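Dunik Opens Its Home Tool Kit Lending Shelf to Every Household in Groninis

GRONINIS, 2018-08-26 - Dunik, the neighborhood home goods store, is very happy to share that its tool kit lending shelf is now open to every household in town, whether or not you have ever bought so much as a dish towel from us. The shelf started small in June with a short list of regular customers, and since then kits have gone out 626 times, which is far more than any of us had dared to hope for!

Each kit comes in a folding case with a molded place for the smaller tools, so it is easy to see what belongs where when the time comes to pack up. A tape measure, pliers, a hammer and a screwdriver will carry most people through a shelf, a loose hinge or a wobbly chair.
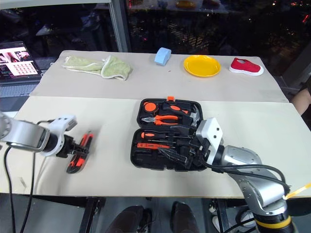 "So many folks told us they had been putting off the same little job for years," said Kusum Thakur, who manages the shelf for Dunik. "They come in for one screwdriver and we end up talking for half an hour about their kitchen drawers, and I love it - I really do."

Kits may be kept for five days and there is no charge. Borrowers are asked to put every tool back in its own slot, close the lid and bring the case to the front counter. If something has gone missing, please just tell us, and we will gladly sort it out together.

The store will also hold three free evening sessions on caring for tools and tidying up after a repair, led by our friends at Ertürk, the hardware shop across the square. There are 9 seats at each one, and beginners are especially welcome (bring your questions, however small they seem).

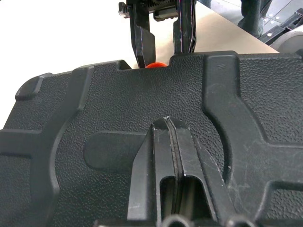
About Dunik

Dunik sells everyday things for the home from its store on Bamon Street in Groninis. To borrow a kit or save a seat, stop by the front counter during opening hours.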